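Camargo House to Open Nine-Bedroom Guest Annex in July

Bookings for summer stays now being taken

Fri 20 May

Camargo House, the family-run guest house on Herner Street, will open its new annex to paying guests in July. The annex adds nine bedrooms, a second breakfast room and a ground-floor lounge to the existing property, which has been taking guests under the same ownership since the family bought it from the Plivetti estate.

The building next door was a printer's shop and then a storehouse for many years. Work to convert it began last fall under local builder Jusow, with Zlatko Yordanov as site manager. The brick front and the large street windows have been kept. Inside, the floors have been leveled, the roof has been replaced and an elevator now serves every story.

"We were turning people away most weekends from spring on," said Dragica Hodžić, owner of Camargo House. "Families in particular had trouble, as our rooms in the main house are mostly doubles. The annex gives us rooms that sleep four, and it gives us bedrooms that can be reached without stairs."

Three of the new rooms are family rooms with a double bed and bunks. Two are accessible rooms with step-free showers and wide doors, both on the ground floor facing the courtyard. The remaining four are standard doubles. All have private bathrooms, a desk, a kettle and blackout curtains. Wireless internet is included in the rate, as it is in the main house.

Breakfast is served from 7 a.m. to 10 a.m. in either building, and guests may use whichever room they like. The menu will be the same in both. Spyros Spahić, who has run the kitchen at Camargo House for several years, will hire one more cook and a breakfast assistant before opening. Packed lunches can be ordered the evening before.

The annex is a 400-yard walk from the train station and is on the same side of the river as the old market. Bus 213 stops at the corner and runs to the lakeshore through the day. Parking is available in the yard behind the main house for guests of both buildings. Spaces cannot be reserved, but there is a public lot on the next block with an overnight rate.

The ground-floor lounge will be open to all guests from 8 a.m. until 10 p.m. It has a work table, a shelf of games and puzzles, and doors to the courtyard. Small groups may book it for meetings or private meals outside breakfast hours.
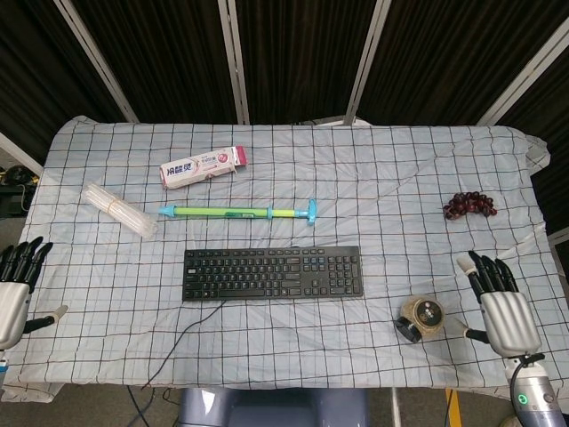

Rates for the annex start at the same price as a double in the main house. Children under three stay free in a family room, and cribs are available on request at no charge. Well-behaved dogs are welcome in the standard doubles only. The minimum stay is two nights on weekends and one night during the week.

"Guests who come back every year have asked if the main house will change," said Gyula Szilágyi, front desk manager. "It won't. The rooms keep their numbers, the garden stays as it is, and check-in for both buildings will be at the old desk."

Check-in is from 3 p.m. and check-out is by 11 a.m. Guests arriving after 9 p.m. are asked to call ahead so that a key can be left for them. Bags can be stored at the desk on the day of arrival or departure.

Reservations for the annex can be made by phone, by email or in person at the front desk. Online booking for the new rooms will follow in the coming weeks. Guests who already hold a summer reservation in the main house and would like to move to the annex should contact the desk, and no change fee will be charged.

Media contact:
Todor Kadrić
Camargo House, Herner Street
Interviews and visits to the annex before opening can be arranged on weekday mornings.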